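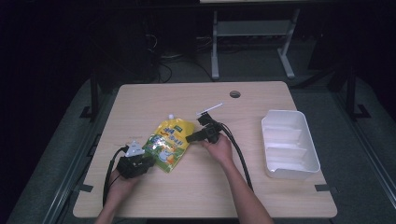 Open afternoon at the Lomwood handling lab

Luvine opened its Lomwood handling lab to members and their guests in February. The afternoon ran from one o'clock until just after five, and 80 people signed in at the front desk. Most came from packing and food companies in the area, with a group of students from the Ormsby technical program and a few people who live down the road and had seen the sign.

The lab works on teaching robot arms to pick up retail packages that don't hold their shape. Boxes and cans have been handled by machine for a long time. Pouches, refill packs and bags of snacks are harder, and many small packing lines still put them into trays by hand.

Vittoria Morelli, who runs the lab, gave a short talk at the start. She explained that the group collects its training material by having people do the job themselves, using hand-held grippers in place of their fingers. The person sits or stands at a small table, takes a gripper in each hand, and moves a package the way a robot with two arms would have to. The recordings are then used to train the arms in the next room.

The hand-held station drew the longest line of the day. The work there was with a yellow spouted pouch, the kind with a small white cap at one end, and a divided white plastic tray. Parvaneh Zamani ran the first demonstration and talked while she worked. A pouch lying flat gives a gripper very little to hold, she said, and a glossy one is also harder for the cameras because the light bounces off it. Her usual method is to steady the pouch with one gripper and work the finger of the other under the far edge.

Visitors could then try it. Each turn was limited to three minutes. Several people who pack for a living said that the hardest part was giving up their sense of touch. Evaristo Lombardi, a line supervisor at Brinska, took two turns and said he kept wanting to put the grippers down and use his thumbs. He also asked why the tables are so small. Zamani told him that the work area is kept to what the robot arms can reach, so that nothing gets recorded that the arms couldn't repeat.

The cables came up as well. The grippers used at the tables are wired, and a few visitors found the cables got in the way when they crossed their hands. The lab has tried a battery version but went back to the wired ones for daily work. Morelli said a lighter cable is on order.

In the next room, two arms ran a tray-loading task that was trained on recordings made at the tables. The lab had set a target of 30 pouches for the afternoon and reached it shortly before four. There were misses. One pouch was dropped between the table and the stand, and the arms twice stopped and had to be reset by hand. Sieglinde Ostermann, who looks after the robot side, left the error screen up so that people could see what the system reported each time.

Questions at the end were mostly about cost and time. Ostermann said the current task used 155 recorded sessions, and that a change of package usually means recording more. How many more depends on how different the new package is. A change of print on the same pouch needs very few. A change from a spouted pouch to a flat sachet is close to starting over. She would not give a price for a full system, as the lab doesn't sell them, but offered to talk with any company that wants to send in sample packages.

Nazareno Zanetti asked from the floor about jobs on the packing lines. Morelli answered that the companies working with the lab so far have used it for the late shift, which they have trouble filling, and that she could not speak for what others might do. The discussion went on for some time and continued over coffee.

Companies that want to submit packages for testing should send at least 48 of each type, filled and sealed as they would be for sale. Dented or leaking packs can't be used. Please mark the outside of the carton with a contact name and phone number. Forms are available at the front desk.

The lab plans a second open afternoon in the fall. The hand-held station will be set up again, with a second table added to shorten the wait.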